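Can It Lay the Table Yet? Household Chores and the Two-Armed Robot
Project report, Nabil Hakim
Submitted 8/12/22

1. Introduction

My original question was whether a machine could run a kitchen. My supervisor suggested a smaller question, and then a smaller one again, and by May we had arrived at breakfast. The task was called Bramuvano, after a café that shut before I could ask its permission. It has a cloth, a plate, a mug, cutlery and some toy food, and two arms to share the work.

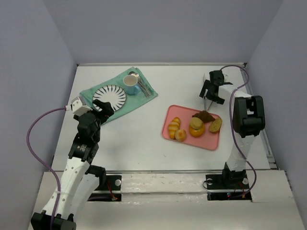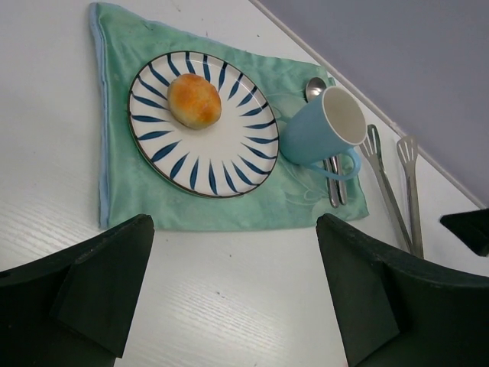

Figures 1 and 2. The Bramuvano place setting, with the striped plate and blue mug on the green cloth. Figure 2 is the wrist view, with a bun on the plate.

2. What counts as a chore

A chore, for this report, is a job a ten-year-old would do badly but finish. I left out anything involving hot water, knives or other people's property. Moving a bread roll to a plate counts. So does putting a spoon where someone might look for it.

3. Method

I ran 40 trials over seven sessions. Each one started from a layout drawn on squared paper, and I reset the table by hand every time, so I have now laid breakfast more often than in the rest of my life. A trial passed if the food ended up on the plate and the mug stayed upright. Marks were not given for style.

4. Results

Of the 40 trials, 37 passed. I was pleased with this until I timed myself doing the same job one-handed while reading the instructions aloud, and won.

Round things went well. The croissant was worse than the bun, and two of the three failures belong to it. The third was the mug. Cutlery was not scored, as I could not agree with myself on what a correctly placed fork looks like.

Cloth is the real difficulty. It creases, and a crease moves the plate a little, and the next move is planned for a plate that was flat. I straightened it between trials, which a fair reader may regard as me doing the chore.

5. Can machines do it yet?

Some of it, slowly, with a student standing by. I would trust the arms with a roll. I would not go out and leave them with the good china.

6. Further work

Folding the cloth. Real toast, if the lab allows crumbs.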